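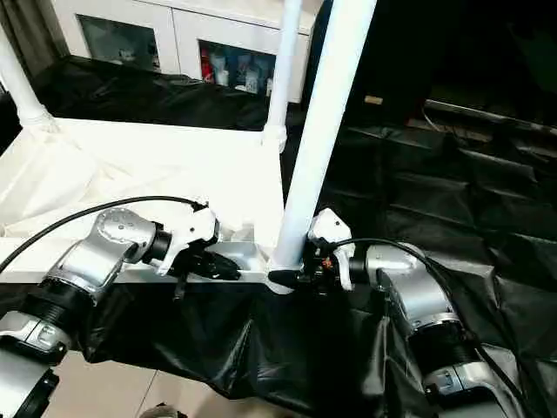 Margareta Stoica
Bench lead, second shift

Ticket 247, still open. Hello again, and thank you all for being so patient with me on this one! I've moved the notes over from Ratree's thread so Unathi doesn't have to hunt for them.

The complaint is the same: the right arm stops at the clamp step and waits for someone to press resume. Duangjai restarted the controller, and that bought us nearly 5 hours before fault 563 came back. I checked the cable at the back of the right gripper and reseated it, with no change.
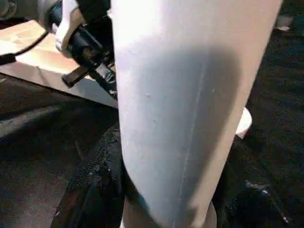
Ekkachai thinks the grip limit went back to default with the March update, and I'm inclined to believe him (he has the old settings written down, bless him). We'll try those tomorrow.

One more thing while I'm here. Since the arms came, two of us who used to do clamps all day are now mostly answering alarms, and it's a jumpier sort of tired. Could the alert go to the desk screen as well, so Ratree can finish a label before getting up? Assigned to Unathi, please.

2 comments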